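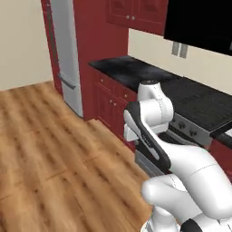 A kitchen with red cabinets and a black worktop, with the stove set into the run.

02/01/2019 - Famport

BELTNESS ASKS THE NATION TO FINISH ITS LEFTOVERS

The new year is one day old and most fridges in the country still contain a bowl of something under foil. Beltness, the home cooking club run from a former shoe shop in Famport, would like a word about that bowl.

Its winter course, Second Helpings, opens for booking today. Over 17 evenings, members will learn to turn cold sprouts, tired cheese and the last third of a ham into dinners that can be served to guests without a speech beforehand.

"People will spend an hour choosing a turkey and then treat the soup like a punishment," said Viorica Lazăr, founder of Beltness. "We had 590 members last year and I believe every one of them owned a jar of cranberry sauce older than their kettle."

Places cost £19 an evening, apron included. The apron must be given back. Members may bring their own leftovers, though the club reserves the right to turn away trifle.

A companion booklet, printed by Vasiliu, will go on sale in June - by which time, the club accepts, the ham will be past helping.

Bookings are taken at the Famport shop or by telephone.

ENDS

Recent releases
Zarnex to supply pans for Beltness summer suppers
Gravy night moved to larger room
Beltness marks 2 years in Famport
Lost property: the ladles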